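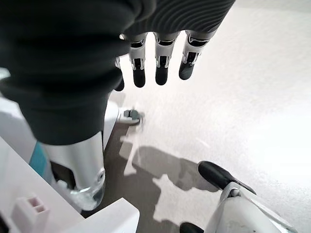
The Heltstead health clinic will reopen its east wing to patients on January 9, 2025, after repairs to water damage from a burst pipe in November. The leak closed 7 exam rooms and the blood draw station. Crews replaced the lower walls and the heating line. Regular hours have not changed.

Clinic manager Binta Ogunleye said 2,876 visits were moved to the Sukunden office while the wing was closed. Patients with bookings there through the end of the month should keep them unless they get a call.

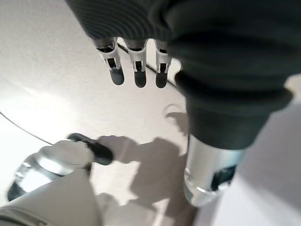

Dark gray ribbed fabric over white fingers with dark tips.

The flu shot program also returns to Heltstead. The clinic has 1,000 doses on hand and will take walk-ins on weekday mornings. Yanling Cao, the head nurse, said 399 people had put their names on the waiting list. They will be called first.

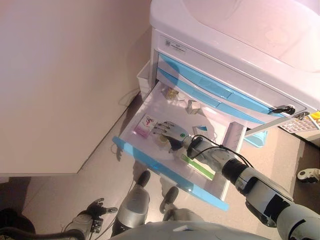

A white cart with light-blue drawer fronts, the lowest drawer open.

Parking on the east side stays closed until the drain work is done. Patients can use the Qian Street lot, which has a ramp to the main door. Prescription pickup remains at the front desk.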